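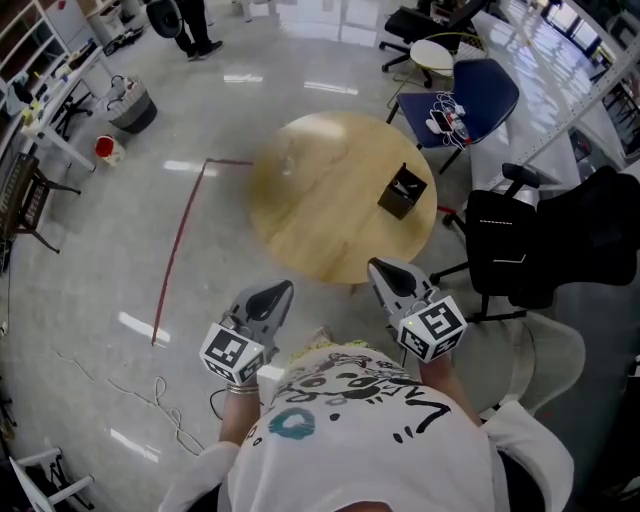

4.2 Superfícies provisórias e a hipótese da arrumação

A ideia de que cada objeto tem um lugar, e de que arrumar é devolvê-lo a esse lugar, parece-nos aceite com demasiada facilidade. Soltani e Fjeld partem dela sem a testar. Nas salas partilhadas que estudámos, o assento serve muitas vezes de prateleira: na Figura 2, um emaranhado de cabos brancos de carregamento e um telefone ocupam uma cadeira azul-marinho, ao lado de uma mesa redonda de madeira clara onde há apenas uma pequena caixa aberta, castanho-escura, com poucas coisas dentro. Havia espaço na mesa. Se a falta de superfície explicasse a desordem, seria de esperar outra distribuição.

Figura 2. Mesa redonda e cadeira usada como superfície de apoio.

Dos 102 objetos inventariados em maio, apenas 12 tinham um lugar sobre o qual os utilizadores estavam de acordo. Najjar vê nisto um efeito da rotação de pessoas; a explicação é plausível, mas os dados não a sustentam, e duas das cinco salas quase não tiveram rotação. Também não nos convence a tipologia de Mikkelsen, que trata os cabos como resíduo. Retirá-los da contagem melhora os resultados e pouco esclarece sobre as salas.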